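## 3. Fruit, Plates and Work Surface in the Household Trials

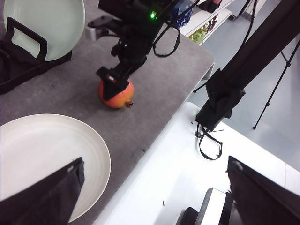

The selection of items for the table-clearing sessions followed from the household survey described in Section 2. Respondents in Prullau and Vokport were asked which objects were most often left out on the kitchen table after a meal. Plates and whole fruit appeared together often enough that the two were treated as one group for the remainder of the study. Cups, cutlery and packaged goods form separate groups and are discussed in Section 4.

### 3.1 Choice of fruit

Pomegranates were included on the advice of the Zamudio site, where they are a common purchase in the winter months. The fruit has two properties that matter for the present work. The first is its shape: a pomegranate is close to round, but the dried crown at one end gives it a clear direction, so that the way it has been set down can be recorded without marking the skin. The second is its color, which may pass from red through orange to yellow on a single fruit. In Figure 1 the skin is mostly orange-red and becomes yellow-orange on the lower side, while the crown is brownish and points toward the lower right.

This variation had consequences for the written records. Early session notes used color words freely, and the same fruit was entered as "red" by one site and "orange" by another. From December onward, the notes gave the position of the crown first and treated color as a secondary remark. Agreement between sites improved after the change, although the crown is of little help when it lies against the table.

### 3.2 Plates and dish rack

Two resting positions were defined for plates: flat on the surface and upright in a rack. Both occur in Figure 1, where a large off-white plate with concentric ridges near its rim lies flat and a pale mint-green plate stands in a black plastic dish rack. The positions were kept apart in the analysis because they represent different stages of clearing. A flat plate may still be in use; a plate in the rack was counted as put away, whatever its angle.

Ridged and plain plates were not separated. A comparison carried out at Vuvberg found no difference in the order in which participants cleared them, and the distinction was dropped.

### 3.3 Work surface

A gray, felt-like covering was preferred to a bare tabletop. Participants in the pilot reported that round fruit tended to drift on a smooth surface — a small matter in daily life, but one that disturbed the layouts before a session could begin. The slightly speckled texture also provided an even background against which light plates and strongly colored fruit could both be told apart. Its main drawback was upkeep, as crumbs and dried juice were harder to remove than from a wipeable surface.

The study comprised 200 layouts, spread over 11 household arrangements. Layouts in which an item had moved before the session started were set up again under the same number, and only the second version was kept.

**Figure 1.** Pomegranate on the gray work surface, with one plate lying flat and a second standing in the dish rack.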